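Sep 11, 2025 — Nonia arms, left side fault, bench notes

OK so the left gripper let go again today, and this time I was standing right there with the log open, which makes up for the last three times when I was getting coffee. Writing it all down before I forget the order of things. Dušan, if you're reading this before I catch you, skip to the bit about the cable, that's the part you'll want to argue with.

What happened, plain version. We were doing the furniture routine, both arms on, standard speed. The left arm reaches out, closes, reports closed, starts the lift, and then the finger force drops to zero for a moment and the gripper opens a crack. The controller sees it, panics (fair enough) and goes into a soft stop. The right arm, which had no problem at all, kept moving for a little bit longer before it got the message. I don't like that second part one bit. A dropped load is annoying. One arm moving while the other one thinks it's in a stop is a safety matter and I've written it up as one.

The fault code is 382, which in the Clirkero manual just says "end effector communication" and sends you to a page that tells you to check the cable and restart. Thank you, very helpful. I checked the cable and restarted. It ran fine for 109 cycles and then did it again.

Things I tried, in the order I tried them:

Swapped the left gripper for the spare. Fault came back on cycle 30, so the gripper is off the hook and the spare is now the one installed. The old one is in the tray with blue tape on it. It's a good gripper! Please don't bin it.

Turned the closing force down a notch. No change that I could see, and the grip felt sloppy, so I put it back.

Ran the left arm by itself with the right one parked. No fault the whole time. I got excited about this and then remembered that the routine is a lot gentler with one arm, the wrist hardly rotates, so it may not mean much.

Ran both arms through the full motion with nothing to pick up. Got the fault at full wrist rotation, twice, close to the same angle each time. That's the best clue I have.

So my theory is the cable, or more exactly the loop of cable where it comes into the side of the gripper. When the wrist goes all the way over, the loop gets pulled tight and something in there opens up for a few milliseconds. Long enough for the gripper board to drop off the bus and come back. Valbona thinks it's the connector and not the cable itself, and she may be right, she re-did all of those connectors back in February and says she was never happy with the latch on that batch. We can both be right, I guess, if a tight loop is tugging on a lousy latch.

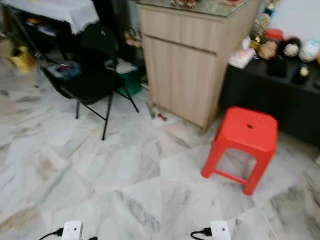

Can we keep running the left arm while we wait for the new cable?

Only at reduced speed and with the wrist limited, and only with somebody at the stop button the whole time. I've put the limit in the config under my initials. If you need full rotation for something, wait for the cable.

Back to the stop delay, because I don't want it to get lost behind the cable stuff. When the left side drops off the bus, the stop request has to go up to the main controller and back down to the right arm. In the log I can see the left fault, then the stop request, then the right arm carrying on until it finishes the small move it was already in the middle of. I always believed a stop meant both arms froze on the spot. For a soft stop, apparently, it means "finish your current segment and then hold." The hard stop on the button does freeze both, I tested it over and over this afternoon at low speed and it was good every time.

There's a setting for this. It's buried in the motion page, it's called segment completion, and it was turned on when we got the thing set up. I've turned it off. The right arm now stops noticeably sooner on a soft stop, with a bit of a jerk. Dušan, I know you hate the jerk, and I know it's hard on the gearboxes. I'd still like it off until we've talked. If you turn it back on, tell me first — don't just do it and leave a sticky note.

I also spent far too long on a side road. The log shows the bus voltage dipping right before one of the faults, and I convinced myself it was the power supply. Pulled the supply, put it on the bench, loaded it up, watched it for ages. It was rock steady. The dip was the gripper motor starting, it's in every single cycle, good or bad. I just hadn't looked at a good one. Lesson for me: compare with a good run first, then get the screwdriver out.

Parts: ordered the longer cable from Bamden, order number 676. It's the flexible type with the molded strain relief. Also asked them for the newer latch. They say it fits the same board, and Valbona wants to check that against the drawing before we trust it. The clip that holds the loop to the forearm is one of ours, from the Cele job, and I think it sits too close to the wrist. I've moved it back by one hole for now. Ran a short slow test afterward with no faults, which I'm not reading anything into since the wrist limit was already on.

Still to do:

Put the scope on the old cable and flex it by hand at the bend. I want to see the dropout with my own eyes.

Look at the right side cable too. Same batch, same clip, same everything, it just hasn't failed yet as far as we know.

Go back through the older logs for 382. I have a feeling it's been happening quietly for a while and clearing itself before anybody looked.

Send the stop delay write-up to Clirkero and ask whether segment completion is supposed to be on by default.

The wrist limit is ON, the left side is at reduced speed, and the key to the cabinet is back on its hook. Old cable is coiled next to the scope with a tag on it, leave it the way it is please, I've marked the bend.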